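News
Home / Crime / Woman jailed over Ivbridge drug supply line

Woman jailed for nine years over Ivbridge drug supply line

April 3, 2024

A woman who ran a cocaine supply line into Ivbridge from a rented flat has been jailed for nine years.

Catinca Lungu, 41, admitted conspiracy to supply class A drugs and possession of criminal property. The court heard that she organised deliveries to the town over a period of 14 months, using a catering supplies business called Altireck as cover.

Altireck was registered as a wholesaler of plates, bowls and serving dishes. It had a website, a van and a small unit on the Cusa trading estate. Prosecutors said it had made very few real sales, and that most of the invoices found at the unit had been written by Lungu herself.

Police began looking at the firm last July after a driver was stopped on the ring road with a package of cocaine under the passenger seat. He told officers he was delivering crockery. His delivery note listed an order for a hotel that had closed two years earlier.

When the unit was searched, officers found 9 kilograms of cocaine packed in boxes marked as tableware. A further search of Lungu's flat turned up cash, three phones and a notebook of payments.

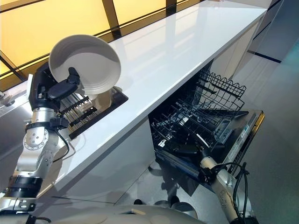
A large, shallow bowl held above a white kitchen counter. 

The notebook became a large part of the case. It held 1059 entries, each with a set of initials, a sum and a tick or a cross. Detectives matched many of them to messages on the phones, and the judge was told that the smallest sum was £100.

Sentencing her, the judge said Lungu had been "the person in charge from the first day to the last" and had recruited drivers who were in debt and badly needed the money. He gave her credit for her guilty pleas, which were entered at the second hearing.

Her barrister said she had set up Altireck as a genuine business and had turned to drugs when it failed to find customers. He said she was ashamed of what she had done and had been working in the prison library while on remand.

Two drivers who worked for her were sentenced at the same hearing. One was jailed for three years. The other, who made two trips and was paid in cash, received a suspended sentence and was ordered to do unpaid work.

The Miettinen building, where Lungu rented her flat, was searched twice during the inquiry. Police said no other tenants were involved. The landlord has since taken the flat back.

Officers are still trying to find out who supplied the drugs to Lungu, who gave no comment in all of her police interviews. A hearing to decide how much money can be recovered from her will be held later this year. The van has already been seized.

Anyone with information about drug dealing in Ivbridge can contact the police or report it without giving their name.

Filed under: Courts, Drugs, Ivbridge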